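Cómo guardar discos y casetes en casa sin que se estropeen

Muchos lectores nos escriben con la misma pregunta: tienen una colección de música de los padres o de cuando eran jóvenes, y no saben dónde ponerla. Yo guardo la mía desde hace 17 años en un piso pequeño y he cometido casi todos los errores posibles. Estos consejos son los que a mí me han servido.

Los vinilos van siempre de pie. Si se ponen acostados, uno encima de otro, los de abajo se doblan con el peso y después la aguja salta. Tampoco se deben apretar demasiado: tiene que ser posible sacar un disco con dos dedos. Un estante de 400 mm de fondo es suficiente para un álbum normal y deja un poco de aire detrás.

El calor es el enemigo más grande. Mi vecina Dineo Ngubane dejó una caja al lado del radiador durante un invierno y perdió los singles del grupo Jikberg, que eran los que más quería. Tampoco conviene el sol directo, ni el suelo de una cocina.

Para los casetes uso cajones bajos. Se colocan con el lomo hacia arriba, y la cinta rebobinada hasta el principio. No los ponga cerca de un altavoz - el imán puede dañar la grabación con el tiempo. Antes de llenar un cajón, pásele un paño seco y espere un día con el cajón abierto.

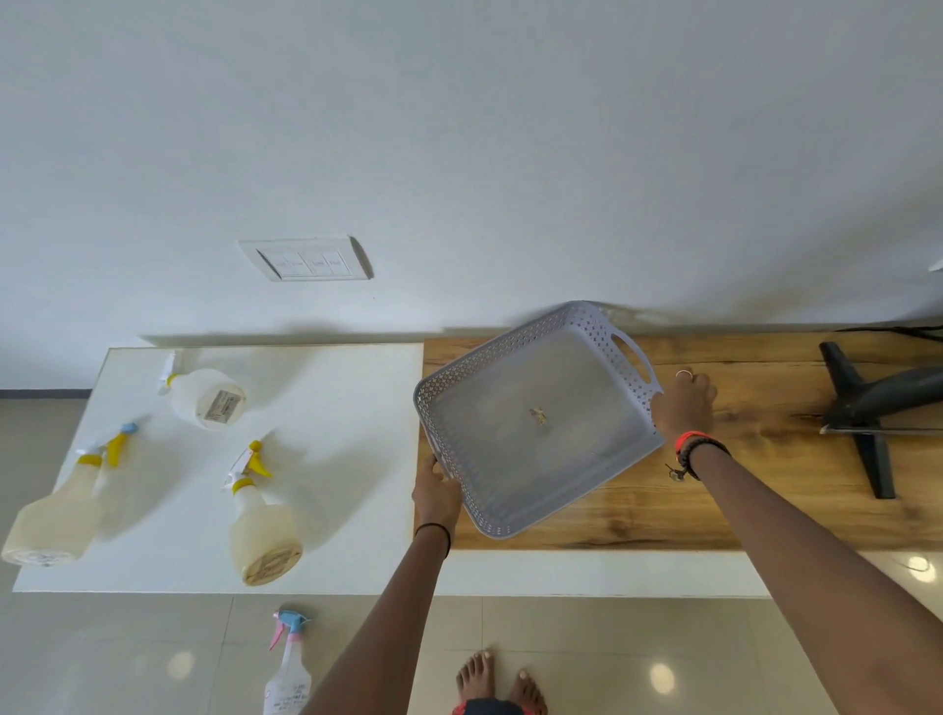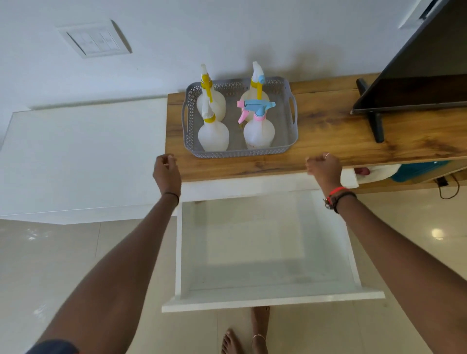
Hojas Curkedley - n.º 250 - pág. 17

Los discos compactos son menos delicados, pero también se rayan. Para limpiarlos hay que mover el paño desde el centro hacia el borde, en línea recta, nunca en círculos. Si la caja está rota, cámbiela pronto, que las cajas vacías son baratas y los libretos se manchan muy fácil.

Otra cosa es el orden. Yo probé primero por fecha de publicación y fue un desastre, porque las reediciones con canciones añadidas me confundían. Ahora ordeno por apellido del artista y, dentro de cada uno, por título. Los dúos los pongo con el nombre que aparece primero en la portada. Ignacio Palacios, de la tienda Ellery, tiene 710 álbumes y los ordena por el color del lomo; dice que así los encuentra antes. Yo no podría.

Las fundas interiores de papel sueltan polvo. Es mejor cambiarlas por fundas con forro de plástico, y guardar la original detrás si tiene letras o fotos. El cepillo Jaden de fibra me parece bueno para el polvo de cada día, con el disco girando y sin apretar.

En junio, cuando empieza la humedad, reviso toda la colección y abro un rato los muebles. Si un cartón huele a moho, lo separo de los demás enseguida y lo dejo en un cuarto ventilado, a la sombra, con la funda un poco abierta.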